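A Slipped Grip at the Records Cabinet: Notes on a September Fault

Posted in: Work, Robots

I have kept this blog mainly as a record of matters that do not fit into a formal report. The fault described in this post has already been written up in the proper format and submitted to Cerkard, where I am employed as a test lead. The report is correct as far as it goes. It does not, however, say much about how the fault was missed, and that is the part I wish to set down.

The work belongs to a project called Ostura. Its purpose is to have a two-armed robot carry out ordinary filing tasks in an office: opening cabinet doors, placing document boxes on a shelf, taking them out again and returning them to a desk. The arms come from one supplier and the hands from another, a firm named Hostow. The grip software is our own. I mention the division because it had some bearing on what followed.

Late one afternoon in September, during a run of repeated placements, the robot dropped a loaded file box while moving it from the top of a cabinet to the shelf inside. The box landed on its corner and came to rest against the open door. No person was within reach of the arms, and the only damage was a crushed corner and a shallow dent in the wood. The run was stopped by hand. The software did not stop it. As far as the control log was concerned, both hands were still holding the box, and the arms continued toward the shelf for 3 seconds with nothing between them.

That last point is the reason the event was classed as a safety matter. A dropped box is a nuisance. A machine which believes it is holding a box, and moves accordingly, is a more serious thing, particularly where staff may step in to pick up what has fallen.

Our first explanation was weight. The box had been filled with paper that morning, and we had done most of our earlier testing with lighter contents. I held to this explanation for longer than I should have. We repeated the placement with the same box and the same paper, and it went well 25 times in succession. I recorded this as evidence that the fault was rare. A colleague remarked that it was better evidence that the fault had nothing to do with weight, and the remark was fair.

The answer lay in the thumbs. Each thumb tip carries a small sensor pad, and the grip check relies heavily on what those pads report. When the left pad had been under steady pressure for a long time, its reading stayed high after the pressure was removed. The delay was short on a fresh pad and grew with use. The pads fitted that day had been through more than 2,000 grips. Our software read the lingering value as contact, concluded that the hold was firm, and eased off the fingers to spare the motors. The box slid out through the bottom of a grip that was reported as sound.

Hostow's handling notes do state that the pads should be inspected at intervals. We had read this as advice on wear to the surface, and our inspection consisted of looking at them. They looked perfectly good. I do not consider this a failing on the part of the supplier.

The placement step deserves some explanation for readers who have not watched this kind of work. The box is held by its two sides with the thumbs against the front cover, and it must be lowered past the edge of the cabinet top before it can go in. There is a stretch in which nothing supports it from beneath. Everything depends on the hands at that point, and it is where the drop took place.
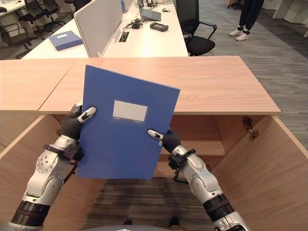

The file box held in both hands over the open cabinet, thumbs on the front cover.

Several changes have been made. The grip check no longer accepts the thumb pads as sufficient proof of a hold. It now compares them with the load on the wrists, and if the two disagree the arms halt where they are and an alarm sounds. Pads are replaced by count, whatever their appearance. Before each session every pad is pressed for 60 seconds and released, and the reading must return to zero before the robot is cleared to run. This adds some time to the start of the day, and there have been complaints – including, on one morning, from me.

We have also changed the rule on approach. Dropped items are left on the floor until the arms have been powered down and the operator has called it aloud. The former rule allowed a person to step in once the arms had stopped moving, which left too much to individual judgment.

One matter remains open. The right pad, of the same age and from the same batch, showed almost no delay at all. I had supposed that the left hand simply takes more of the load in our sequence, but the wrist figures do not bear this out. Both pads have been sent to Smits for bench testing, and I expect to have the results before the next round of trials. If they are of interest I will add them to the foot of this post.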